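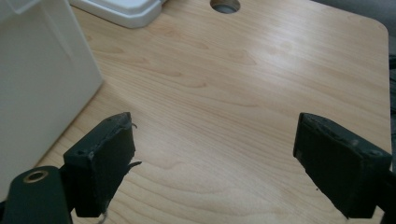 The light wood-grain top, with its rounded corner and cable opening.

Nullenix Stosdale Work Desk: Equipment Review

The Stosdale is the plainest desk in the Nullenix office range and the one most often requested by departments furnishing shared rooms. This office purchased it at a price of $372, delivery included, as a possible replacement for the older Mokov tables. The present review covers the top, the cable opening, assembly and general use. It is intended for staff who hold a furnishing budget and are choosing between the two models.

The desk was ordered in the pale finish. The catalog also lists a walnut and a plain white, neither of which was examined. The grain runs in long, soft waves across the board and is lighter in person than the printed catalog suggests. Staff who sat at the desk generally liked it, although two departments found the pattern too lively beside their existing gray storage units. A sample of the finish can be requested from the supplier before an order is placed, and this office recommends doing so.

The corners of the top are gently rounded, as is the edge. Forearms rest on it comfortably during long periods of typing, and there is no sharp line to catch a sleeve. The Mokov table has a square edge and drew regular complaints on this point.

The cable opening is a simple round hole. It accepts a monitor cable, a power lead and a network cable together, but a large power plug must be fed through before anything else. No cover came with our order. The supplier sells one separately, and departments that keep paper clips and pens on the desk may wish to add it. A cable tray is also sold separately and was not purchased.

Assembly required two people and 51 minutes, including unpacking. The instructions consist of drawings only and are clear until step 4, where the left and right rails look identical on the page. They are not interchangeable. The rail with the extra hole belongs on the left — a point that should be marked on the sheet before work begins. The tools supplied are adequate, though a longer hex key makes the rear bolts easier to reach.
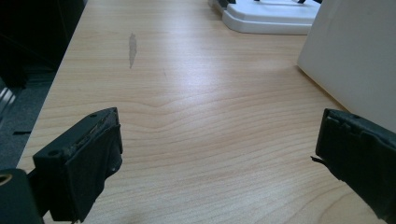 SURFACE AND WEAR

The top is smooth, and it reflects light. Under ceiling fixtures a broad bright patch forms on the surface, and the grain within it looks washed out. The effect is mild for anyone working at a screen. Staff who read printed drawings or sign forms at the desk noticed it more and preferred to use a blotter. Turning the desk so that the light falls from the side reduced the glare, but this is seldom possible in a shared room.

Marks are the principal reservation. A narrow gray scuff, tapering to a point with a faint line beyond it, stands out against the pale board. A darker finish might be more forgiving in this respect. Departments that move equipment often should place felt pads under monitors, printers and document trays, and should lift such items when changing their position. The care sheet advises a soft damp cloth and warns against abrasive powders. Ordinary dust and coffee rings gave no difficulty in daily cleaning.

STABILITY AND NOISE

The frame is firm once the bolts have been tightened a second time, which the instructions recommend after the first week. Before that, a slight sideways movement could be felt when writing. The stated load limit is 400 pounds, far above any ordinary office need, and this office did not test it. Drawers are not available for this model.

COMPARISON AND RATING

The Mokov table costs less and is quicker to put together. The Stosdale offers a better edge, a useful cable opening and a more pleasant color. A third model, the Đặng, was considered at the catalog stage and set aside on account of its depth, which exceeds the space available in most of our rooms.

Rating: 4 out of 5. Approved for general office use. Not advised for workshops, mail rooms or other areas where equipment is dragged across the surface. Requests should name the finish and state whether the cable cover is required.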